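10 December 2020

Long one today, so get a drink first. Most of it is about the tabletop, which has eaten my morning for the third time this month, and I'd like to have it written down before I forget which bits of paper went where.

The brown paper is new. The old sheet had gone soft at the corners and the tape was lifting every time somebody leaned on it, so I pulled the lot and started over. Used the wide roll from Govard this time. It's heavier than what we had, and it lies flatter, but it fights back when you unroll it! I ended up putting every heavy thing I could find on the far edge and waiting it out over coffee. Raed came by, looked at it, said it looked like I was wrapping a very large present, and left again without picking up an end. Noted, Raed.

Tape is the blue stuff, same as before. I did try the white from Saliba on a scrap first and it tore the paper coming off, so no. If you need to shift a line, pull the blue slowly and low, nearly flat to the table, and it comes up clean. Pull it straight up and you get fuzz. I cut the lines in one direction first, then the other, pressing each one down with the edge of a ruler (thumbs leave ripples). My first long line wandered off to one side and I only saw it when I stood back at the door, so up it came and down it went again. The squares look good to me now. Please don't put mugs on them.

Then the toy kitchen stuff. The Pendeo box finally turned up, order 771, with most of what we asked for. The corn is lovely, really bright, and the kernels have proper bumps on them, so I'm happy with that. Whoever packed it had tucked the little pieces inside the bigger ones, so check inside everything before you throw out the packing. I nearly lost a carrot that way.

I had a go at laying a few things out before lunch, only to see how they sit on the new surface and whether the squares are a sensible size for the pot.
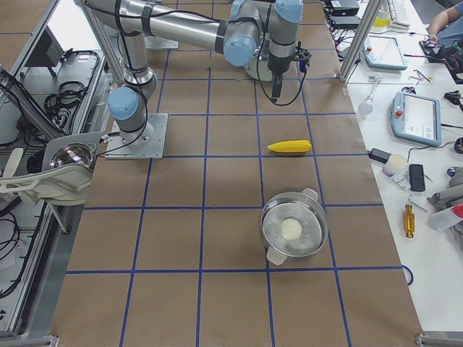
New grid with the corn, and the pot with the bun in it.

So, the pot. It's fine to look at and the white handles are nice and easy to see, but it's big for one square and it ends up across a line wherever I put it. I went back and forth on making the squares larger. In the end I'm leaving them. The corn fits in one, lying on its side, and I'm not re-taping the whole table for one pot. My rule for now, until somebody has a better one: go by where the middle of the pot is and write that square down. If the middle lands on the tape, pick the square nearer the front and say so in the notes. Raed thinks we should just draw a separate pot circle on the paper. I said try it on scrap.

The bun doesn't stay in the middle if you carry the pot by one handle, by the way. It rolls to the side. Carry it level, or put the bun in last, which is what I do.

Still to sort out:
Ask Pendeo about the missing lid. It's on the packing slip and it isn't in the box, I've been through it twice.
Find a home for the toy food. The Pornow tub has a split down one side and things fall out of it.
Label the squares. Letters one way, numbers the other, in pencil, very small, near the corner. I don't want marker on this paper, it bleeds.
Order more blue tape. We're down to the last full roll plus a stub.

Cost so far is around 50 for the paper and tape together, and I've put the receipt in the folder. The toy order gets its own line, so don't add it in with these.

Tomorrow I'd like to get the lettering done first thing, while the table is still clean. If you're in before me, the pencils are in the top drawer and the ruler is on the windowsill.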